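Draughts under internal doors

The flat at Clostard has five internal doors, and when we moved in every one of them had been trimmed by a previous occupant to clear a thick carpet. The carpet has gone. The gaps have stayed, and in March I finally measured them with a set of feeler gauges and a steel rule.

The smallest is 6 mm, the largest just over twice that. An undercut of this sort is needed if the extractor fan is to pull air from the rest of the flat, so I did not want to seal anything completely. What I wanted was less noise and less cold air at ankle height in the evening.

I tried two products. The first was a brush strip from Nosteck, supplied in 900 mm lengths with an aluminium carrier. It cuts easily with a junior hacksaw, but slide the bristles clear of the cut first or the end ones come loose. Fixing is by screws through slotted holes, and the slots allow a little adjustment in height.
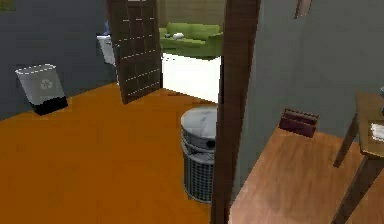
The second was a drop seal by Öberg, which sits in a groove routed along the bottom edge. A plunger on the hinge side lowers the rubber when the door closes. It is the better seal and much the greater nuisance to fit. The door has to come off, the groove has to be straight, and the plunger needs setting by trial. Mine took 8 attempts.

For sound, the drop seal wins clearly. For draughts I could not tell them apart. I have left the bathroom door unsealed so the fan still has a supply of air.

The old hinges are made by Rerkosetti and use a pin size I have not managed to match. If anyone has a source, please leave a comment.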